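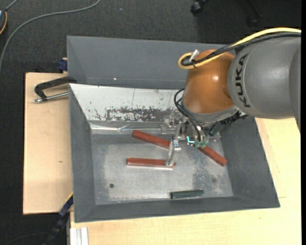

Bin trial with the KUKA arm and red bar stock.

Home | Grippers | Arms | Vision | Archive
August | By the Momik test desk

Vustus compared two grippers over 641 picks from a metal bin. "The translucent finger was slower to close, but it marked the bars less," the cell engineer said. Cycle time was not the deciding factor. "Bars against the wall cost us 40 picks with the old gripper." The controller stayed the same for both runs.

Related
Brandão wrist camera, second look
Cable routing on small arms
Grasusach controller: 901 hours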